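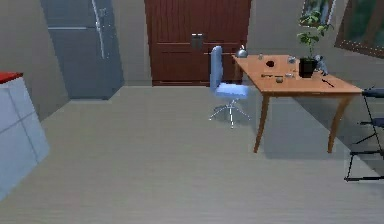
Ruben said that a room made by the computer can teach only the manners of the computer. I was reading the table of results, and I asked him to wait until the end of it.

The method was simple to explain. Kurnby made rooms by chance, 1,431 of them, and our walker had to learn the way through each one without a map. Afterwards we sent it into the real corridors at Ondell, where it had never been. If it reached the far door, we wrote a one. If it stopped, we wrote a zero.

"Eighty-eight per cent," I said.

"And from the tidy rooms?"

I turned the page. The tidy rooms had given much less, and he was quiet for a while. He took his glasses off and held them in front of his mouth.

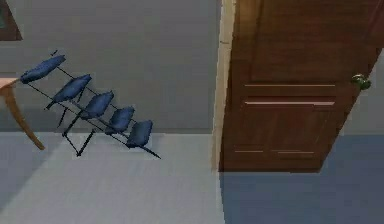 My part of the work was the errors, and for three winters I had been ashamed of them. Harju wanted every mistake of the generator repaired before the paper was sent. I had a list, and each evening I made it shorter. Now I looked again at the blue seats hanging crooked beside the half-open door, with their legs touching no floor, and I could not put them on the list. The walker would have to decide something about them by itself.

"You want to leave it like so," said Ruben.

"I want to run it both ways."

He wrote this on the whiteboard, under the shopping for Saturday, and went to look for his coat.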